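Prellcombe Training Area: Frequently Asked Questions

When is the range in use?
Firing and smoke exercises take place on weekdays during May. Red flags are flown at both gates whenever the area is closed to the public.

Will residents notice the smoke?
Screening smoke may drift beyond the boundary in light winds. The nearest homes are 400 metres from the firing point. Residents with breathing difficulties may ask to be told in advance of each exercise.

What should visitors wear on open days?
Visitors must wear closed, sturdy footwear on the range walk. Sandals and clogs are not accepted past the Ruppert gate. 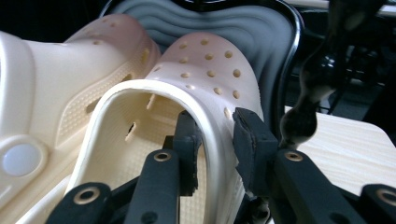 Clogs with ventilation holes: not suitable for the range walk.

May I keep a spent casing or canister?
No. Do not touch any object found on the ground. Note its position, leave by the route you came and report it to the range office.

Are children admitted?
Children aged five and over may attend with an adult. Each adult may bring two children.

Who handles complaints about noise?
Complaints should be sent in writing to Waltraud Weidemann at the range office. Claims for damage are dealt with separately by Bastian Meinecke.

Page last reviewed: 2021-04-26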